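Stop putting things on top of the air purifier
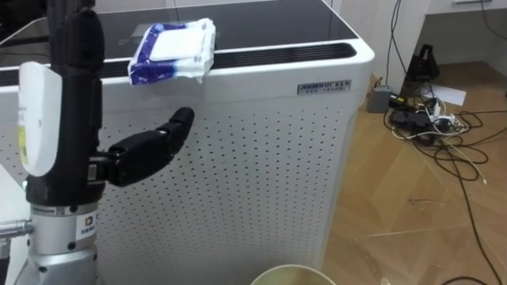 I have come round to the idea that any appliance with a flat top will be treated as a shelf within a week of coming home, and I think we should all put up a bit more of a fight. I say this as a repeat offender! A big white purifier with a glossy black top and a long vent along the front edge is a lovely landing place, at just the right height for your hand, and so along comes a soft pack of wet wipes and settles down partly over the slot. Then it's the post. Then a mug.

My friend Kamran Hosseinzadeh thinks I'm fussing. He lives up in Climeditz, owns a purifier as big as a bedside cabinet, and reckons that if a thing takes up floor it should earn its keep twice over. I do see that. My own flat in Flakville has 12 sockets and not one decent ledge, so where else is the hand cream supposed to go?

Still, a vent is a vent. Last October I cleared ours properly and took away 16 separate bits of clutter (two of them were takeaway menus from a place that had shut). I gave the top a wipe and felt absurdly pleased with myself for the whole evening.

So my vote is for a small shelf, next to the machine — a cheap one will do — and the wipes can live on that. Kamran can keep his fruit bowl where it is. I'm not going round there to move it again.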